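Vadero Small Electric Steam Pot, Cream

Kitchen > Small Electricals > Steamers and Steam Pots
Item no. 764
In stock, ships from our own shelves

Hello! I run the Rillo shop more or less single-handed, so the product pages on here are all written by me, usually at my kitchen counter with a cup of tea going cold. This one has taken me longer than most because I kept stopping to eat.

The Vadero is a little electric pot with a steamer basket that drops into the top. Water goes in the bottom, food goes in the basket, lid on, turn the knob. I've sold three different steamers over the years and this is the one I took home and didn't bring back.

WHO IT SUITS

If you live on your own, or there are two of you, or you're a student with one socket and no hob to speak of, have a look at this. It's also lovely for anyone who already has a proper cooker but is fed up with balancing a colander over a saucepan (I did that for years and burnt two pans dry).

If you're feeding a family of five I'd send you to the Parisi three-tier instead. It's a big ugly thing and takes up half the worktop, but you can get a whole dinner in it. The Vadero is a small pot and it won't pretend otherwise.

WHAT I COOK IN IT

Frozen bao, mostly! The plain ones and the ones with red bean in. I put them in straight from the freezer, 13 minutes, and then I leave the lid on with the power off for a bit before I go near them. Lift it too early and they can wrinkle up like a bath sponge. Put a square of baking paper under each one, or brush the basket with a drop of oil, otherwise you'll be scraping the bottoms off the metal.

After that it's broccoli, new potatoes cut small, salmon in a foil parcel, and eggs. The eggs were a surprise. They peel so much better than my boiled ones, and I've more or less given up boiling them. Rice works too if you put it in a heatproof bowl inside the basket with its own water, though it's slow and I tend to use the microwave for that.

You can take the basket out and use the pot for noodles or soup as well. I was a bit sniffy about this when the first box arrived, but it does a very decent bowl of instant noodles with an egg dropped in at the end.

THE DETAILS

Power: 900 watts
Controls: one knob, low to high, plus off
Basket: stainless steel, lifts out
Lid: glass, with plastic handle
Colour: cream
Lead: short, so measure up first
Plug: UK three-pin
Guarantee: two years, through us

In the box you get the pot, the basket, the lid and a leaflet. The leaflet is not great. I've typed out my own steaming times on one side of paper and I pop a copy in with every order, so stick that on the fridge and bin the other one.
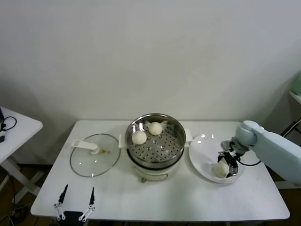
The Vadero with its basket in and two round buns in it.

LOOKING AFTER IT

The basket and lid go in the dishwasher. The pot does not, please don't, and don't dunk it in the sink either. Wipe it out with a soft cloth and leave the lid off until it's dried. If you're in a hard water area like me you'll get a chalky ring inside after a few weeks. A splash of white vinegar with some water, warmed up and left for half an hour, shifts it nicely.

Check the water before you start and again halfway through anything long, like potatoes. It switches itself off if it boils dry, but it sulks for ages before it'll come back on.

THINGS PEOPLE ASK ME

Does it come in other colours? There was a green one. Plandix, who bring these in for us, stopped doing it in October and I'm still cross.

Can I get a spare lid? Yes, drop me a line and I'll sort one out. I keep a few in the stockroom for the butterfingered among us, myself included.

Will my bamboo basket fit on top? Mine wobbles, so I wouldn't. Stick with the metal one.

Is it noisy? A bit of bubbling and a click now and then from the knob end. The cat ignores it.

DELIVERY AND RETURNS

Orders placed before lunch go out the same day, Monday to Friday. We've sent out roughly 2,000 of these now and I've got the packing down to a fine art, but if yours does turn up with a chip or a crack, send me a photo and I'll post another. You've got a month to change your mind as long as you haven't cooked in it.

The next delivery is due in on Sat 30 January. If the button says sold out when you get here, pop your email in the box underneath and I'll let you know as soon as they're unpacked.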